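About us

Print this page | E-mail this page

Hello, and thanks for clicking on the least visited bit of our website! I run Brurnard, a small teaching workshop where people learn to work with robots, mostly by having a go and getting it a bit wrong first. We do evening courses, school visits and, once a year, the open day, and I'm going to talk mainly about the open day because it explains us better than any list of courses could.

We started in 2,021 (my spreadsheet insists on that comma and I've given up arguing with it) in two rooms above the Goltik print shop. I'd spent years doing machine maintenance and kept meeting people who were curious about robots but thought you needed a degree to be let near one. You don't. You need a bit of patience and somebody willing to answer the same question twice.

The open day on March 11, 2023 was our biggest so far. We sent out 2,000 leaflets, which I folded myself at the kitchen table, and we had families, retired engineers, a whole football team of under-twelves and a very nice couple who had come for the print shop and stayed until we closed. The part everyone wanted to try was the hand-held grippers. You put on the harness, take one gripper in each hand and pick up ordinary things from a table, and the patterned cubes on the grippers let the cameras follow where your hands go. The idea is that a robot can later learn from the way a person moves.
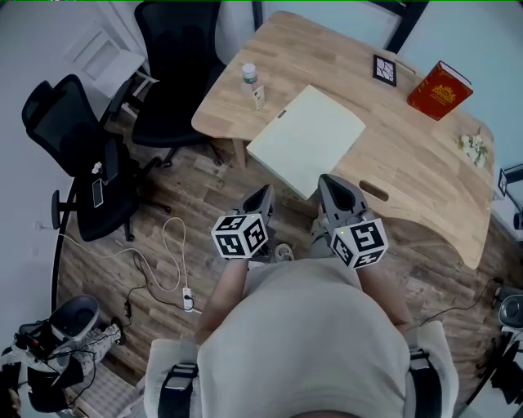
What I love about that demonstration is how quickly people stop being shy. Grown-ups start off stiff as a board, then ten minutes later they're asking if they can have another turn (yes, but there's a queue!). Children tend to be better at it than their parents, and they do like to mention it. The straps adjust a fair way, but if you're bringing somebody small, let me know beforehand and I'll look out the shorter set.

Kirui, our beginners' course, came straight out of those chats. So many visitors asked what they could do next that I wrote the first session that same week. It's still the one I teach most often, and there's no maths in it beyond adding up. Dravura is the follow-on for people who want to write a little code and see a robot arm do what they've told it, which can be quite humbling.

If you'd like to visit, you don't have to wait for the next open day. Schools and clubs can book a morning with us, and I'm always happy to show people round if I'm not teaching. Ring the Goltik bell, not ours, as ours has been broken since May and they're kind enough to let people up. The stairs are steep, so do tell me if that's a problem and I'll bring the demonstration down to the shop instead.

Last updated: after the spring courses

Print this page | E-mail this page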